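Über uns

Wir sind Adjei, ein Softwarehaus für Robotik mit Sitz in Merkside. Wir schreiben die Programme, mit denen Greifer sehen, planen und zupacken: Wahrnehmung, Bewegungsplanung, Regelung und die vielen kleinen Werkzeuge drumherum, ohne die im Alltag gar nichts läuft. Motoren und Gelenke kaufen wir ein. Unsere Begeisterung gehört dem Code!

Angefangen haben wir in einem Hinterzimmer in Diltport, mit einem gebrauchten Arm und einer Planungsbibliothek, die bei jedem zweiten Start abstürzte. Heute liegt unser Schwerpunkt auf dem Greifen von Alltagsgegenständen, also auf allem, was auf einem ganz normalen Tisch stehen kann - Becher, Flaschen, Untersetzer, Krimskrams.
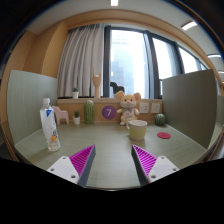
Woran wir arbeiten

Unser größtes Projekt heißt Postham. Postham ist eine Softwareumgebung, die Greifvorführungen aus Menschenhand einliest, zeitlich ausrichtet und in Trainingsdaten für Greifstrategien übersetzt. 3000 Vorführungen liegen inzwischen im Archiv, jede mit Kamerabild, Fingeröffnung und geschätzter Lage im Raum. Die Lageschätzung rechnet mit 100 Hertz, und auf die letzte Version sind wir richtig stolz, weil sie auch bei schnellen Drehungen aus dem Handgelenk die Spur hält.

Dazu kommt unser Betrachter, mit dem man eine Aufnahme Bild für Bild durchgehen und Kontaktmomente markieren kann. Er war als Wochenendbastelei gedacht und ist jetzt das Werkzeug, das bei uns den ganzen Tag offen ist. Einen Export in gängige Formate gibt es auch, samt Kommandozeile für alle, die lieber tippen als klicken.

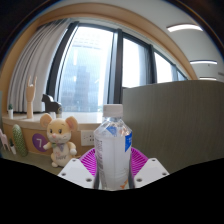 Durchsichtige Gegenstände sind unser Lieblingsthema in der Wahrnehmung. Tiefenschätzer verlassen sich gern auf Oberflächen, und klarer Kunststoff liefert ihnen davon herzlich wenig. Bei einer Wasserflasche wie der zwischen den beiden weißen Fingern bricht sich das Licht an der geriffelten Schulter, während Schraubkappe und Etikett brauchbare Anhaltspunkte geben. Unser Modell gewichtet solche Bereiche stärker und schließt von dort auf den Rest der Form. 51 Testobjekte umfasst die Prüfliste, die jede neue Version durchlaufen muss, und die durchsichtigen kommen immer zuerst dran.

Wie wir arbeiten

Wir sind ein kleines Team, und wer eine Funktion schreibt, probiert sie auch selbst am Tisch aus. Am Freitagnachmittag zeigen wir uns gegenseitig, was in der Woche entstanden ist, gern auch Halbfertiges. Fehlerberichte aus Partnerlaboren landen direkt bei den Leuten, die den Code kennen.

Lust, mitzumachen oder Postham im eigenen Labor auszuprobieren? Schreibt uns über das Kontaktformular oder kommt in Merkside vorbei. Praktikumsplätze vergeben wir wieder ab November.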